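Etwood household chores set – README

Short notes, will tidy up later. Ask Hanne Rissanen if something is missing.

What's in it

915 clips of ordinary housework. Folding, wiping down counters, putting groceries away, packing boxes for a move. Recorded in 23 homes, mostly apartments. July batch included, the older Zameck batch is not – different labels, couldn't get them to match.

Folders

kitchen – dishes, counters, drawers, the pantry stuff
laundry – folding and sorting, no ironing
packing – boxes, tape, wrapping breakables
misc – everything that didn't fit, see below

Labels

One line of text per clip, written by Jaxon Bergeron or Natália Fonseca. Plain verbs. "Fold towel", "put cup on shelf". Jaxon writes "closet" where Natália writes "cupboard", so search for both. Spelling not checked in packing.

51 clips have no label at all. Left blank on purpose, don't fill them in with a guess.

Misc folder

43 clips. Mixed bag. Some have rooms and objects you can name, some don't. Label only what you can see. If the view is all haze, write "haze" and stop there, no room name, no task name. Glare gets its own tag (glare), and both tags can go on the same clip. Pale grey haze with a bright white glow up in the left corner gets both:
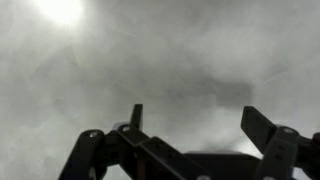 Known problems

- a few laundry clips are in the packing folder, list is in moved.txt
- duplicate names in kitchen, add the home number to tell them apart
- "wipe" and "clean" used for the same thing
- start times in misc are off, ends are ok
- home 23 has no packing clips, thats correct

Splits

Split by home, so the same kitchen never shows up in both train and test. Please keep it that way if you re-cut. Misc is not in any split.

Changes

Removed the empty folders. Renamed "tidying" to "misc" becuase half of it wasn't tidying. Fixed the sock labels (thanks Natália).

Contact

Hanne for access, Jaxon for labels. Put the clip name in the subject line.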